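Travel Health Kits: Frequently Asked Questions
Truvside Members' Handbook

Who can borrow a kit?

Any member going on a Truvside walking trip of two nights or longer. Day walkers on the Clornham and Drerley routes should bring their own. The deposit is $15 and you get it back when the kit is returned.

Can I bring my own painkillers?

Yes. Keep them in the original bottle so the Drug Facts label stays with them. Leaders do not hand out medicine of any kind, including the over-the-counter sort.

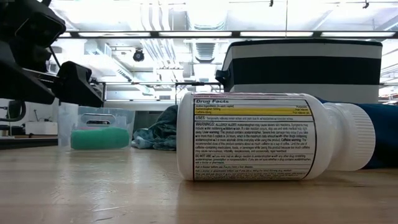
Page 16

What if I take a daily prescription?

Pack enough for the trip plus two extra days, and split it between two bags. Write the name and dose on your health form. Marlina Nugroho keeps the forms and only the trip leader sees them.

Where do I pick up my kit?

At the Drerley office, from 4 p.m. the day before you leave. Sign the sheet and check the contents against the card inside the lid.
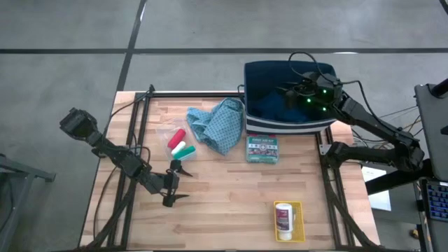
If something is missing, tell the desk before you go – we can't replace items once the bus has left.

How heavy is it?

The small kit weighs 656 grams and the large one 700. The large kit has more bandages and a second foil blanket.

I used some of the supplies. Do I pay?

No. Note what you used on the card. For lost kits, contact Nahuel Bustos.

Related pages
Trip health form
What to pack for September walks
Bus times from Clornham
Returning borrowed gear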